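Nultance Local Courier Service, Three Months In

Filed under: Shipping and Small Business

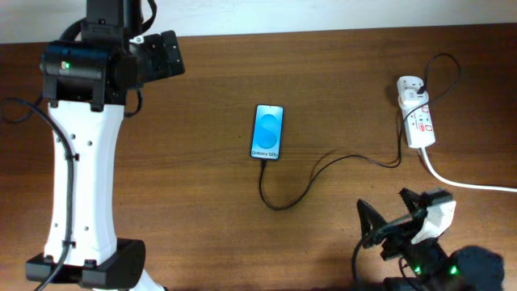 What I needed

I refinish and sell old radio cabinets out of a garage, and the trouble with a radio cabinet is that it weighs as much as a teenager and bruises more easily. The big carriers will take one, in the sense that a river will take one. So in the spring I went looking for a regional courier that would send a van, put a person in it, and drive the thing to the customer without stopping to drop it in a sorting hub.

Nultance covers my county and the two on either side. I had also tried Ellix, who were cheaper and whose driver once left a walnut console behind a hedge in the rain. Their claims form has 25 questions. One of them asks for the color of the hedge.

Booking

You book on the website or by phone. The website wants the dimensions in inches, then shows them back to you in centimeters, then asks if you're sure. I was less sure each time. The phone line is better. It's usually picked up by Gholamreza Karimi, a dispatcher with the calm of a man who has heard every possible description of a couch, and he'll tell you straight out if a thing won't fit in the van.

Same-day pickup is offered until 11 a.m. I made that cutoff twice and both times the van came by early afternoon. The one time I called at 11:10 I was given the next morning, politely and with no wiggle room.

Price

My longest run was out past Kultton, a console and a box of spare knobs, and it came to $200 with the blanket wrap included. Ellix had quoted less, but see hedge. Short hops in town are much cheaper, and there's a discount if you'll accept a window of "sometime Saturday," which they mean literally. I had one arrive while the customer was in the bath.

The insurance deserves a warning. Basic cover is priced into the job and it's thin. The upgrade has to be requested before the van leaves, and the website hides it under "Extras," beneath the gift ribbon. Why a freight company sells gift ribbon I couldn't say. I bought some in August. It was decent ribbon.

Tracking

You get a text when the driver sets off and another on delivery. In between there is a map with a small van on it, and the small van leads a life of its own. It spent most of one afternoon in a reservoir. Don't forward the map link to customers unless you like phone calls.

Damage so far

One chipped foot, on a cabinet I had packed badly and they had told me I'd packed badly. They paid half, which was half more than I expected. Radebe, the outfit I used before either of these, would still be reviewing the photographs.

Would I use them again

I have a tabletop set going out with them next week, upgraded insurance, no ribbon. Four stars. Fix the map and I'd go to four and a half, and if you're calling, do it before eleven.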